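# Workshop tips: recording good pick-and-place examples at your bench

I've been teaching a simulated arm to tidy a table since September, and I love it more than is reasonable. These are the habits that have stuck, in no special order.

**Practice before you record.** Give yourself 10 throwaway runs every time you sit down. Your hands forget overnight! The first few grabs are always jerky, and a learner will copy jerky just as faithfully as smooth.

**Pick boring groceries.** Small cartons and tin cans are perfect. You get flat faces, round sides and a few awkward corners without anything floppy. I keep a folder of pantry models called Moffat and swap in new ones when the old ones start to feel easy.

**Move things between runs.** More than you think you need to. Turn the box, slide the can toward the edge, put two items close enough that the fingers have to be careful. My early set had the carton in nearly the same spot every time, and the policy I trained on it reached for that spot whether the carton was there or not.
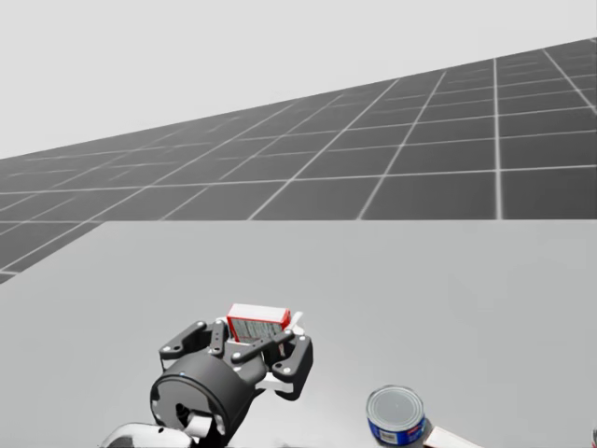 **Pause after the grip closes.** Half a second is plenty. It gives the learner a clear moment between "grab" and "lift," and it makes trimming a lot easier later on. Iwona Kubiak taught me this one — she counts "one potato" under her breath and now I do too.

**Keep some of the fumbles.** If you miss, back off and try again in the same run, then save it with a note. Recoveries are gold. What I throw out are runs where I got distracted, wandered off course or let go by accident and gave up.

**Name files like a grownup.** Object, start position, run number. I once had 283 runs in a folder called "new stuff" and spent a whole Saturday opening them one at a time. Never again.

**Watch them back at double speed.** Bad runs jump right out: a long wobble over the box, a finger that clips the side, a wrist that spins the wrong way around. I do this in batches of eight with a cup of coffee, and I delete as I go.

**Stop while it's still fun.** Two short sessions beat one long one for me. Once I start rushing, I squeeze too early and drop things from too high, and it all ends up in the data.

**Train early, even on a tiny set.** Seeing the arm try the job tells you what to record next. Mine was great with cartons and hopeless with cans, so the next session was nothing but cans — standing, lying down, crowded up against other things. Still working on the lying-down ones.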